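Home Reviews Desk & Office Cleaning Storage Contact

Kidine Small Bin Liners (Blue, 10 Litre) – a review of bin bags, yes really

September 28, 2021

6 min read

I've had a few messages asking what I use in the little round bin in the office, which I think says more about the lot of you than it does about me, but fine! I've been using the Kidine liners in the small size since the summer and I've got opinions. More opinions than I expected to have about a bin bag, if I'm truthful, and some of them are quite strong. 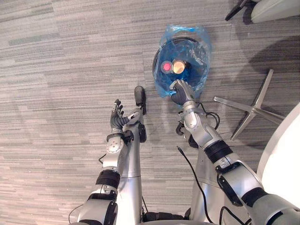
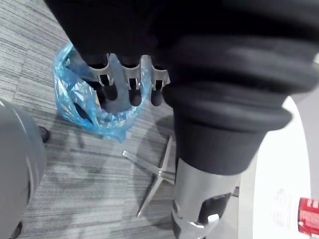
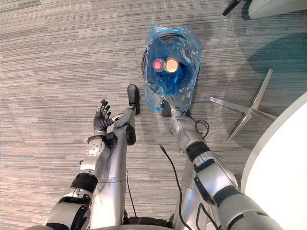 Kidine liners in blue. The first picture has one fitted in the small round bin.

So, the background. Our office has one decent-sized bin by the kitchenette and then little ones dotted about for the desks, and for years the little ones had no liners in them at all. You just tipped them into the big one. This is fine until somebody drops a yoghurt pot in, or half a satsuma, or (my own speciality) a teabag that was "only going in there for a minute". I spent far too many evenings at the sink with a bin under one arm and a scrubbing brush in the other, thinking there must be a better way to live.

First I tried carrier bags, which everyone tries. They don't fit. The handles flop over the side and the whole thing looks like it's wearing a bad hat. Then I bought the Bastia ones, which were cheap, and which split if you so much as looked at them with a pencil sharpener in your hand. I got through a whole roll in no time by doubling them up, so they weren't cheap in the end either.

The Kidine ones come in a box of 296. I know. It's an odd number and I have no idea who chose it, and I'm not going to sit there checking. They're flat-packed in the box like tissues and not on a roll, and I prefer that enormously. No perforations! With the Bastia roll I used to tear one off and take the bottom of the next one with it, every single time, and then you've got a tube. Nobody wants a tube. With these you pull one out of the slot and the next one pokes its nose up ready.

Fit

The size on the box is 10 litre and I'd say that's an honest size. In a small round bin you get enough spare at the top to fold over the rim and have it stay folded, at least until the bin's getting full. I give it a quick tuck all the way round and then push the air out of the bottom with my hand. If you skip that second bit the bag sits there puffed up like a jellyfish and your first few bits of paper just perch on top of it.

I did try one in the Grultholm bin at home, the square one in the bathroom, and it wasn't nearly so happy. You can get it over three corners nicely. The fourth one fights you. If your bins are square I'd go up a size, or buy a round bin, I suppose, if you're feeling flush.

Strength

Better than they feel. When you take one out of the box it's thin and crinkly and my heart sank a bit, because I thought here we go again, it's the Bastias in a different colour. But they've held up to pencil shavings, a broken biro, apple cores, one very sharp plastic clamshell from a pair of scissors (why are scissors packed in something you need scissors to open?) and the usual mountain of tissues in hay fever season. I've had one go at the seam, and that was me standing on it while I was lifting it, so I'm not marking them down.

I wouldn't put anything properly wet in one. They say leakproof on the side of the box and I'm sure somebody tested that, but I had a slow dribble from the remains of an iced coffee and I had to get down on the carpet with kitchen roll. We've got those grey stripy carpet tiles, which are brilliant at hiding a spill and terrible at letting you find it again afterwards. I patted my way along the stripes for ages. Anyway, liquids down the sink, please.

The colour

Right, the blue. I've gone back and forth on this. They do them in white as well and I ordered the blue by accident, clicking too fast, and when they came I nearly sent them back. It's a pale see-through-ish sort of blue, a bit hospital. I thought it would annoy me.

I've come round to it, mostly because I can tell at a glance from across the room whether a bin has a liner in it. And if a bag ends up on the floor while you're changing things over, it shows up beautifully against the grey. I'm forever putting one down for a second by the foot of a chair and wandering off to do something else. A white one I'd probably find again eventually. A grey one I'd never see again in my life.

The translucent part is also handy if you're the one sorting recycling at the end of the day. I can usually spot a can or a bottle through the side without rummaging. I hate rummaging.

What I don't like

No tie handles. You have to gather the neck and knot it, and if the bag's very full there isn't enough neck to gather. The answer to that is to empty the bin more often and I have been told so by people who don't empty the bin.

They cling. Getting a new one open is a fiddle in dry weather, you have to rub the top edge between your fingers, and I can never tell which end is the top. I've stood there rubbing the sealed end like an idiot more than once. A little printed arrow would sort this out in a heartbeat, Kidine, if you're reading.

And they're noisy! Crinkle crinkle crinkle. If you've got a colleague on the phone you feel dreadful. I do my bins after everyone's finished their calls now.

The box itself is a bit feeble too. Mine lived on the shelf under the printer and after a while the slot tore and started offering me six bags at a time, so I've decanted the lot into an old Falcão biscuit tin. Works a treat, although people do keep opening it and looking disappointed.

Changing them without a mess

Somebody asked so I'll put down what I do. I pull the full one up by the folded edge, all round, a bit at a time, so it doesn't get sucked down against the sides. Knot it while it's still sitting in the bin. Lift it out, put the fresh one in straight away. I keep a couple of spares folded flat in the bottom of the bin, underneath the bag in use, which is a trick I read years ago and which has saved me no end of walks to the printer.

Watch out for chair legs while you're at it. The star-shaped bases on office chairs stick out further than you think when you're crouching, and I've snagged a bag on one before now and had to chase pencil shavings about with a dustpan.

Would I buy them again?

Yes, and I have, the second box is due in October. I'd give them four out of five. They lose one for the missing handles and for that iced coffee. If you've got small round bins and dry-ish rubbish I think you'd get on with them very well, and if you're currently using carrier bags then please, treat yourself.

I'm going to try the white ones in the bathroom next, in the bigger size, and see if I can get that fourth corner to behave. If any of you have the square Grultholm and have found a liner that fits it properly, leave me a comment with the size.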